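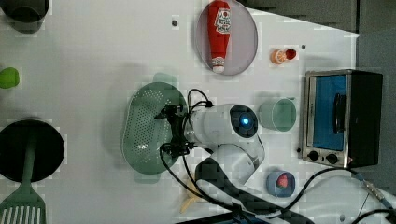 Green oval colander and other kitchen items on the white tabletop.

Kereama Shared Kitchen - Users' Meeting
Minutes of the March meeting

Present: Ruby-Lee Te Moana (chair), Digby McKinnon, Jovita Salinas, Kylie Donnelly (minutes)
Apologies: Alby Tamihana

The meeting opened at 5:40 p.m.

1. Minutes of the previous meeting
Accepted with one correction. Under item 4, "dish room drain" should read "prep room drain." The dish room drain has not been reported as faulty.

2. Matters arising
2.1 Prep room drain. The plumber cleared the line and fitted a new strainer basket. Digby reported that the drain has run freely in the two weeks following. Item closed.
2.2 Door code. Changed as agreed. Two users were missed on the first notice and have now been told. Item closed.
2.3 Shelf labels in dry storage. Not done. Carried over to Kylie.

3. Walk-in cooler
Digby tabled the temperature log for the month. Readings stayed at or below 40 degrees Fahrenheit except on one Wednesday, when the morning reading was above the limit. The door gasket was found folded under at the bottom corner. Product on the lower shelf was discarded by its owners and noted in the log.
The gasket has been reseated but is stiff and will not hold its shape for long. Digby obtained a quote of $558 from Lomska for a replacement gasket, fitted. Jovita asked whether the hinge should be adjusted at the same visit. Digby said the hinge was checked and the door hangs square.
Agreed: accept the Lomska quote. Digby to book the work for a morning with no bookings before 11.
Agreed: the person opening the kitchen reads the cooler thermometer before loading anything and initials the log.

4. Grease trap
The trap is pumped every three months. Jovita noted that the kitchen has added evening bookings and that the last pump-out found the trap close to its limit. The hauler, Nameo, has offered a two-month interval at $500 per visit.
Digby preferred to keep the present interval and enforce dry scraping of pans before washing. Ruby-Lee pointed out that the scraping rule has been posted for a year and is followed unevenly.
Agreed: move to the two-month interval for the next three visits, then review. Kylie to confirm with Nameo in writing.

5. Hood and duct cleaning
The cleaning certificate expires before the next meeting. Alby sent a note by email stating that the fan access panel is missing a latch and should be repaired first - the cleaners declined to open it last time. Alby has the part and will fit it.
Agreed: Alby to fit the latch. Jovita to book the cleaners afterward. The fryer and the range will be out of use for the day.

6. Dish machine
Final rinse is reaching temperature. The detergent feed is irregular. Sternosen will replace the feed tube under the service contract at no charge. Until then, users are to check the detergent level by hand at the start of each shift.

7. Sheet pans
Jovita asked for a budget to replace warped pans. Warped pans do not seat in the rack and have fallen twice. Ruby-Lee set a ceiling of $600 for this year.
Agreed: Jovita to buy full-size pans only. Half-size pans are in good order.

8. Booking rules
Kylie reported three overruns into the following user's slot. Cleanup time is part of the booking and is not added to the end. The existing wording was judged clear. No change to the rules. Kylie to resend them to all users.

9. Other business
Digby asked that mop heads be hung up after use and not left in the bucket. Noted.

The meeting closed at 6:55 p.m. The date of the next meeting will be sent out by Kylie once the hood cleaning is booked.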